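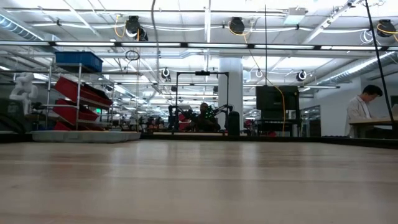
Bench with gray tray, rack and bins behind it.

October notes on the bench, mostly for my own reference.

The top is butcher block, finished with two coats of Sezer hard oil. I considered a steel top and rejected it for noise. The second coat went on too heavy and the surface still shines more than I wanted. It marks less than bare wood, so I am leaving it until spring.

The blue and red bins are for fasteners and scrap. Red bins slope downward to one side, and whatever is heaviest goes lowest. Rok Bošković set the slope on his own rack in Danusitz and I copied it without measuring anything. It works for M5 and up. Smaller washers creep under the front lip.

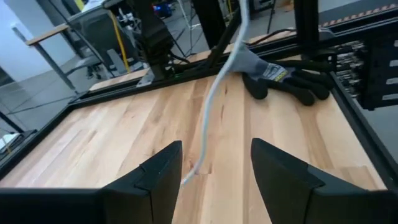
Gloves stay on the bench. I used to hang them on a hook and then did the job without them. Coated palms with a knit cuff are enough for cable work and deburring, and they cost little enough to discard when the coating splits.

Cable ends are the weak point in my routine. A frayed tip gets cut back to clean jacket before I strip it again, 14 mm for the Ultotik terminals. I have tried twisting the strands and carrying on, and had to redo more than half of them. 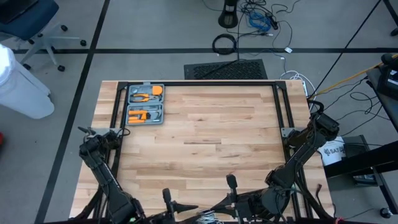 Hand tools live in molded cases. Thérèse Robichaud argues for foam, which can be recut when a tool is replaced. Her point is fair, and a molded recess is useless for anything except the tool it was made for. Against that, foam holds metal chips and the gray plastic wipes clean. Orange handles are easy to find on a pale top.

Still open: a finer blade for the small hacksaw, labels for the red bins, and a decision on whether the rack moves closer. Bestumov sells a 100 mm riser that might fit the posts. I have asked for the drawing.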